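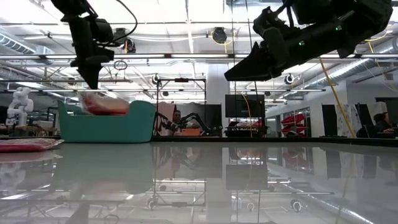

Sorting means putting things into groups so they are easier to find, count or carry. People sort all day long. You sort when you put your socks in one drawer and your shirts in another. A bin makes sorting simpler, because everything in one group stays inside the same four walls. The teal bin on the gray table has straight sides and a rounded rim, and the plastic package over it has something red inside. You can tell the red is there without opening the package, and that helps a person who is sorting.

Birdale Kids > How Things Work > Packing and Sorting

Why do things come in clear packages?

Plastic you can see through lets you check what is inside. Clear plastic lets you see very well. Translucent plastic lets light through but looks a little cloudy, so you may see the color of a thing but not its exact shape. A milk jug is translucent. A window is clear.

Packages also keep small things together. Think of a bag of 58 beads. If you had to move the beads one at a time, you would make 58 trips across the room. In a bag, they all go at once.

What makes a good bin?

A good bin is wide at the top, so things drop in easily. Its sides are high enough to stop things from rolling out. Many bins have a rim, the edge that runs along the top. A rim gives your fingers a place to hold, and it makes the plastic stiffer, so the bin does not bend as much when you lift it.

Color helps too. At the Prullell toy library, puzzles go in green bins and building blocks go in blue ones. The library has 3,127 toys. In December all of them are taken off the shelves, checked for missing parts and put back.

Try it at home

You need 3 boxes and 17 small things from around the house. Ask before you borrow them.

First, sort by color. Next, tip everything out and sort by size. Then sort by what the things are used for. Did the same things end up together each time? A red crayon and a red button match by color, but you use them for different jobs.

Set the heavier things down gently, and put everything back when you are done.

Comments

brekberg_room4: We did this with shoes. It took all of recess.

catterall reader: my little brother sorted his by taste. they were all snacks

pencilcase9: What if something fits in two boxes? I made a box for those.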